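Print | E-mail

Ilton office - room check, March
Checked by: Behrouz Ghasemi

1. Exit door opens fully - OK
2. Smoke alarm tested - OK, the battery is 2 years old, please change
3. Walking way 60 cm or more - OK
4. Table stable - OK, I pushed on all corners
5. Cable on floor - NOT OK. It makes a loop beside the table and a foot can catch in it. Move to the wall.
6. Glass on table - comment: keep away from the edge

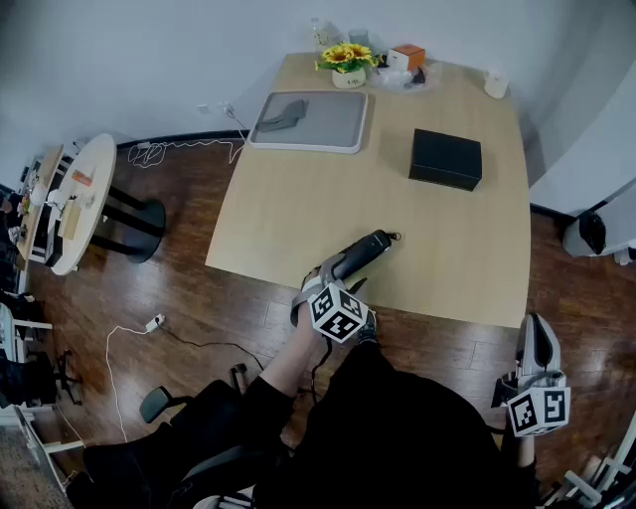 Item 5: white cable and adapter, left of table.

Next check at 15:00, after the cable is moved.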